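Teleoperar dos brazos para apilar vasos: ¿cómo grabáis para que luego el modelo aprenda algo?

marea_baja

Hola a todos, a ver si me echáis una mano, que llevo ya 7 tardes con esto y empiezo a soñar con vasos de plástico. Tengo montados dos brazos que manejo a distancia con los mandos de Zado (los que imitan el movimiento de la muñeca, no los de palanca) y quiero enseñarles una tarea que parece de risa: coger el vaso rosa, meterlo dentro del azul y luego los dos dentro del verde. Grabo con Siveo y entreno en el ordenador de casa por la noche.

El problema: tengo 360 demostraciones y el modelo va directo al vaso rosa, se planta delante con los dedos abiertos... y ahí se queda, dudando. A veces cierra en el aire, a veces empuja el vaso contra el azul y se lía todo. Cuando lo hago yo con los mandos sale casi siempre a la primera, así que no creo que sea cosa de la pinza. Los vasos los pongo en fila, cerca del fondo de la mesa, con el rosa a la izquierda, que es el lado por el que entra el brazo que lo coge. 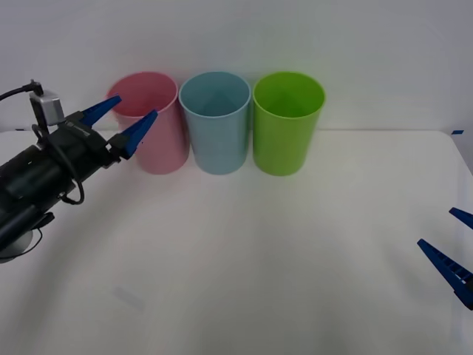
Mis dudas, por si alguien ha pasado por lo mismo

¿Grabo más y ya está? ¿O lo que tengo grabado está mal y por mucho que añada va a seguir igual? Otra cosa que me preocupa es que cuando me acerco a los vasos voy muy despacito (me da miedo tirarlos) y a veces me paro un par de segundos antes de cerrar para colocar bien la mano. ¿Eso importa? El segundo brazo casi no hace nada en la primera parte, lo dejo quieto en su lado.

Gracias de antemano, y perdón por el tocho!

tornillo_loco

Más datos. Yo con menos de 2781 episodios ni me molesto en entrenar. Y baja la velocidad de los brazos.

patxaran_y_cables

Uf, yo no grabaría ni una más hasta mirar lo que ya tienes, de verdad. Me pasó algo parecidísimo el invierno pasado con unas tazas y la culpa era toda mía, por cómo movía los mandos.

Lo de pararte antes de cerrar importa, ¡y mucho! El modelo te copia también las dudas. Si en la mitad de las demostraciones te quedas quieta delante del vaso con la pinza abierta, para él lo normal en ese sitio es quedarse quieto, y como al fotograma siguiente ve prácticamente lo mismo, pues sigue quieto. Abre unas cuantas grabaciones en Siveo, vete al momento de la aproximación y mira cuánto rato pasa sin que cambie nada en las articulaciones. Yo recorté esos trozos con un script cutre y volví a entrenar con lo mismo, sin añadir nada, y la taza ya la agarraba bastante mejor.

Luego está el tema de por dónde entras. Si te acercas muy pegada al rosa, el cuerpo de la pinza te tapa buena parte del vaso en la cámara fija, y justo en el instante en que el modelo tiene que decidir si cierra o no, lo que mejor ve desde ahí es tu propio brazo. 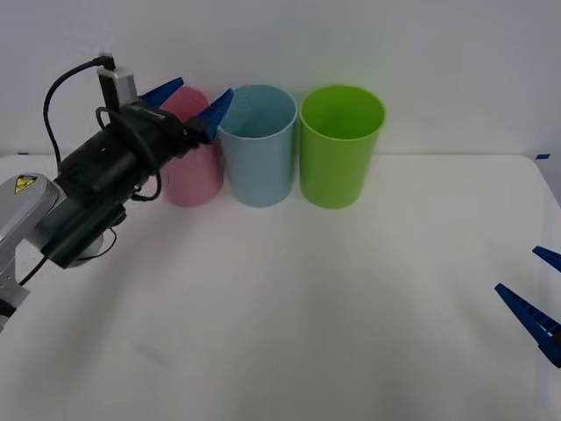

Y con el azul casi tocando al rosa, el dedo que va por ese lado tiene poquísimo sitio, así que cualquier error pequeño acaba en empujón. Yo probaría a separar los vasos un par de dedos para la primera tanda, y cuando eso funcione los vas juntando. Si usas también la cámara de la muñeca, comprueba que de verdad la estás metiendo en el entrenamiento, que en la configuración de Zovier viene desactivada y yo estuve un mes grabándola para nada (me quise morir).

Más cosas sueltas: cambia un poco la posición de los vasos entre una toma y otra, aunque dejes el orden igual. Si siempre están clavados en el mismo punto se aprende el sitio de memoria. Y las tomas en las que fallas y corriges no las borres todas, guarda las que recuperas bien, que le enseñan a salir del lío. Las que acaban con los vasos rodando por la mesa sí, fuera.

De número, a mí me bastaron unas 656 para las tazas, con dos posiciones de cámara. Lo de bajar la velocidad que te dicen arriba yo no lo haría, vas a tener todavía más rato de brazo casi parado.

marea_baja

¡Acabo de mirar y tengo pausas larguísimas en casi todas, qué vergüenza! Y la cámara de la muñeca estaba desactivada, sí. Esta noche recorto, la activo y lo dejo entrenando. Los vasos los separo para la próxima tanda.

Temas relacionados
Los mandos de Zado vibran al cerrar la pinza
Exportar grabaciones de Siveo sin perder la sincronía
¿Merece la pena el soporte de cámara Hayes para la muñeca?
Enseñar a doblar trapos guiando el brazo con la mano
Zovier: el entrenamiento se corta de madrugada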